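Open evening at Arville, notes written up on the bus so excuse spelling

Got there just before six. Car park full, parked by the garages on Mabuza Road and walked back. Sixth formers on the gate handing out maps, very polite, one of them walked us all the way to the hall when she could have just pointed.

Head's talk first. Long. New library, new timetable, phones in lockers from September. She did take questions, which the last school didn't, and answered the one on staff turnover without wriggling. 4 teachers left in July, all replaced, two of the new ones in maths.

Then off round the classrooms with a Year 9 guide. Science labs looked tired but the kids running the experiments knew their stuff. Languages corridor a bit quiet, only French open, Spanish room locked and the guide didn't know why.

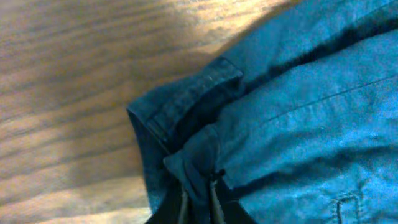
Art was the one I'd come for. Up two flights, no lift that I could find (ask about this). Chantelle Fourie runs the department and has done for 20 years. Talks fast, laughs a lot, interrupts herself. Wouldn't let any of us stand at the back. Had a dad in a suit doing lino cutting inside five minutes and he was still there when we left.

I asked her what she does with children who say they can't draw. She said she gives them a worse pencil. Then she explained it properly, something about them stopping trying to be neat, and I wish I'd written it down becuase it made sense at the time.

She doesn't set homework in the first half term, they keep a sketchbook instead and she reads every one. Marks in green. My daughter asked if you were allowed to stick things in and got a very firm yes, tickets, leaves, sweet wrappers, all of it.

GCSE group is small this year, one class. They go to the gallery at Brirkevton every spring, whole day, coach paid for out of the summer fair. The fair made £2,779 last time and the art room got a new kiln shelf out of it as well. Kiln itself is ancient and she's fighting for another.
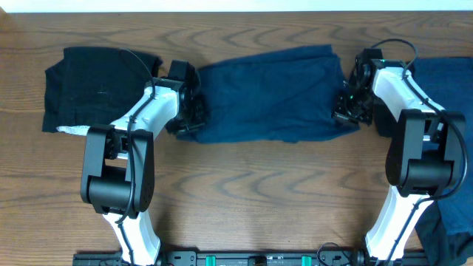
Drama next, ten minutes, they were rehearsing and we got shushed. Fair enough. Music better than I expected, steel pans, a proper practice room. Food tech had run out of scones by the time we got there.

Trultis, the homework app, got a demo in the IT room. Parents log in too. It froze twice. Teacher running it was good humoured about it but I'd want to hear from someone who uses it every week.

Things I didn't get to: PE, the SEN room, the canteen. Also didn't find out about buses from our side of town, there was a sheet and they'd all gone.

Overall liked it more than I thought I would. Daughter has already decided, on the strenght of one art teacher. There's a daytime visit you can book through the office, mornings only, nine till eleven. Going to try for that and see it with lessons on.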